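Adis Hand Gripper Set-up Guide
Section 3: Finger and grip pad care

Work through this section before the first folding session of the day and again after any change of pads. It applies to the Adis hand gripper, used singly or as a pair. Camera set-up is covered in the section before this one.
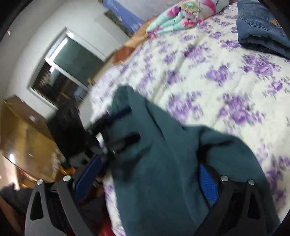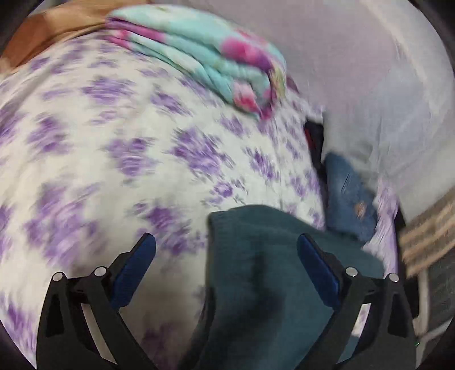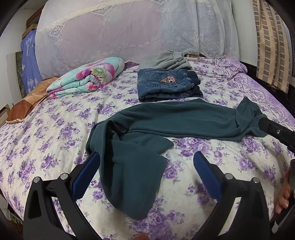
Blue pads in use on a dark teal cloth item.

Reading time: 3 min

Before you start

You need the small screwdriver from the kit, a lint-free cloth, a soft brush and a spare pair of pads. Switch off the gripper's camera and put the cap on the lens.

Caution: Keep your free hand clear of the fingers whenever the handle is being squeezed. The fingers can pinch skin.

3.1 Cleaning the pads

1. Let go of the handle so the fingers open fully.
2. Brush lint out of the grooves in each blue pad. Fleece and towels leave the most.
3. Wipe the pads with a damp cloth. Do not use alcohol or furniture polish.
4. Let the pads air dry.
5. Look for torn ridges or a shiny patch. Replace both pads if you find either one.

Note: Pads are rated for 1000 grasps on soft goods. Enter the count from the session log on the pad card when you fit a new pair.

3.2 Replacing the pads

1. Loosen the screws that hold the pad carrier. Leave them in their holes.
2. Slide the old pad off the inner face of the finger.
3. Slide the new pad on with the ridges facing the other finger.
4. Tighten the screws by hand until they stop, then give a quarter turn more.
5. Repeat on the other finger.

Caution: Overtightening cracks the plastic finger. A cracked finger cannot be glued and has to be reordered from Eichhorn, part 3300.

3.3 Checking the alignment

1. Squeeze the handle slowly until the pads touch.
2. Hold the gripper up to a window. Light should not show between the pads.
3. If it does, loosen the carrier on one side, press the pads together and tighten again.
4. Open and close the fingers 100 times. Recheck the screws.

3.4 Test on cloth

1. Spread a sweater or towel on a made bed.
2. Bring the fingers down on either side of a fold and close them.
3. Lift slowly. The cloth should come up without sliding, and the bedspread should stay where it is.
4. If the bedspread comes up too, you are pressing too deep. Open the fingers, raise the gripper a little and try again.
5. With a pair, repeat the test with the second gripper on a sleeve.

Note: If cloth slips on one side only, go back to 3.3 before changing the pads again.

Questions about pads or spare fingers go to Friederike Hollmann at the Nemolville workshop. Completed pad cards go to Etelka Jakab.

Next: Section 4, Charging and storage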